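**Wrist-view perception for cloth, a thread.** Fri 25 September. Notes on the edge-finding rewrite in Roy, our manipulation stack. Long, mostly about software. Mute if you follow me for the bike posts.

---

1/ Background for new people. Roy does pick, spread and fold on single pieces of fabric. The planner wants a grasp point and an approach direction. Until March both came from one overhead depth camera, and the wrist camera was only used for logging.

---

2/ Overhead depth is fine for finding the cloth. It is bad at finding the edge of the cloth. A single layer of knit lying flat on a table is thinner than the noise floor of the sensor, so the edge you get is the edge of a color mask with some depth values glued to it.

---

3/ So the work moved to the wrist. Coarse pose from overhead, then a servo loop on the wrist image for the last part of the approach. The loop needs one thing per tick: a line segment for the nearest hem, in the gripper frame, with a covariance we can trust.

---

4/ "With a covariance we can trust" took the whole summer.

---

5/ First version was classical. Convert to Lab, threshold against a table model, take the boundary, fit segments with RANSAC. Fast, easy to debug, and good on saturated cloth over a pale table. Delwyn Ruawai wrote it in two days and I still use it as the baseline.

---

6/ It has two failure modes. One is shadow. The fingers cast a soft patch on the cloth as they get close, and the patch moves with the gripper. To a gradient detector that is a weak edge at a nearly constant position in the image.

---

7/ Constant position in the image is the worst case for a servo loop. The controller thinks it has arrived. The error goes to near zero, the gain scheduler drops the gain, and the arm sits there being very confident about its own shadow.

---

8/ The other is seams. A seam is long, thin, straight and continuous, which makes it a better line than most hems. If you score candidates by length and residual, the seam wins.

---

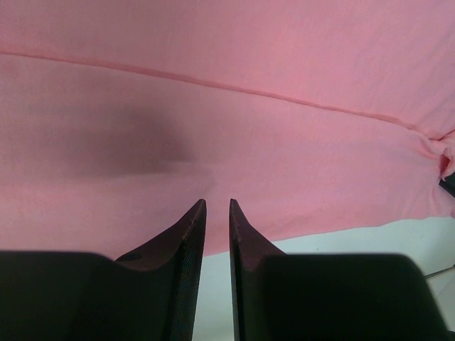
---

9/ For the score function, we dropped length as a main term. What replaced it is a two-sided appearance test. Sample strips on both sides of the candidate, compare the color and texture statistics, and ask whether both sides could be the same material. A seam has cloth on both sides. A hem over the table doesn't.

---

10/ Strip width matters more than I expected. Too narrow and you sample the raised stitching. Too wide and near the tips you start sampling the finger. We settled on 12 pixels, with a mask for the gripper body.

---

11/ The gripper mask is rendered from the URDF and the current finger opening, then dilated. Do not hand-draw this mask. We hand-drew it. It was right for one opening width and wrong for all the others, and the bug looked like random noise in the edge angle.

---

12/ Someone will ask why we don't learn the whole thing end to end. We do have a learned piece. A small segmentation net gives per-pixel cloth probability, and the two-sided test runs on that plus the raw Lab values. The line fit and the covariance stay analytic so I can read them.

---

13/ Training set for the net is 3,000 wrist frames, labeled by Kwok-wai Ko and me. Classes are cloth, table, gripper, other. We had a fifth class for shadow and removed it. Two people labeling soft shadow boundaries will not agree, and the net learned the disagreement.

---

14/ Shadow is handled in the tracker now. Each candidate edge is predicted forward using arm kinematics, assuming it is fixed in the world. A real hem should move through the image the way the arm motion says it should. The shadow doesn't, and its innovation grows until it gets gated out.

---

15/ This needs motion. If the arm is still, both hypotheses fit equally well. The approach controller therefore adds a small lateral dither until the gate has made a decision. Anahera Maihi hates the dither – it looks like the arm is nervous – but it costs very little time.

---

16/ It also needs honest timestamps. Our camera driver stamped frames at arrival on the host, not at exposure. At approach speed the lag was large enough for the predicted edge to trail the real one, and the gate threw out good hems. Fixed by syncing the trigger and stamping at mid-exposure.

---

17/ If you take one thing from this thread, log the exposure time and arrival time as separate fields. We had a single field called `stamp` and lost a week arguing about what it meant.

---

18/ Wrinkled regions are still a problem. Where cloth bunches up, the net says "cloth" with high confidence and the line fitter returns many short segments with inconsistent normals. There is no single hem there to report, so the right output is "unknown".

---

19/ The perception node used to be unable to say that. The message type had a segment and a covariance, both required. People encoded "unknown" as a huge covariance, then the planner clamped it to a maximum, and so "unknown" came out as "somewhat unsure". Add the explicit state.

---

20/ Current message has three states: `tracked`, `ambiguous`, `none`. On `ambiguous` the planner may back off, change the view, or slide along the table to a flatter stretch. On `none` it returns to the overhead estimate and starts again.

---

21/ Planner side. Vaughan Dunstan rewrote the approach as a behavior tree with the servo loop as a leaf. The old state machine had a transition from every state to `RETRY`, and `RETRY` did not know where it had come from. I don't miss it.

---

22/ The pose we aim for before closing has the tips just over the hem, with table showing between them. The lower finger surface has to get under the fabric without pushing it along. Height above the table comes from a contact check at the start of the run, never from the camera.

---

23/ Numbers, because they will be asked for. On the fixed replay set, hem picked over seam or shadow: 81 percent with the new scoring. I'm not posting the baseline next to it until Delwyn's version has been rerun with the corrected timestamps. It was measured with the bad ones and the comparison would be unfair.

---

24/ Replay means recorded joint states and frames pushed through the perception node offline, with no arm moving. It can't test the dither or the back-off. Treat 81 as a perception number. It says nothing about grasp success.

---

25/ Tooling. The replay viewer is called Fladirico (named by Hemi Katene, don't ask me). It shows the frame, the class mask, every candidate segment, and the reason each one was rejected. The rejection reason is the useful part. It is an enum and not a string, so you can filter on it.

---

26/ Typical use: filter for `REJECT_KINEMATIC` on segments a labeler marked as hem. Every hit is either a timing bug, a calibration bug, or cloth that moved. That query found a loose hand-eye calibration in the Susville cell well before the weekly check would have.

---

27/ Cloth that moved is a real category. The world-fixed assumption breaks as soon as a fingertip drags the fabric. At the moment we reset the tracker on contact. It works, but it throws away a good estimate at the point where you want it most. Next job.

---

28/ Not solved, in the order I care about it: tracking through contact; patterned cloth, where the two-sided test gets fooled by stripes running parallel to the hem; cloth over cloth, where the test fails by design.

---

29/ Cloth over cloth might need the depth camera back, or some kind of tactile signal. Vondasmont have a fingertip sensor on loan to us and I will write that up separately once the driver stops dropping packets.

---

30/ Config for the tracker gate and the dither amplitude is in the Roy repo under `approach/params`. The defaults are tuned for light knits. For denim, raise the contact height first and leave everything else alone.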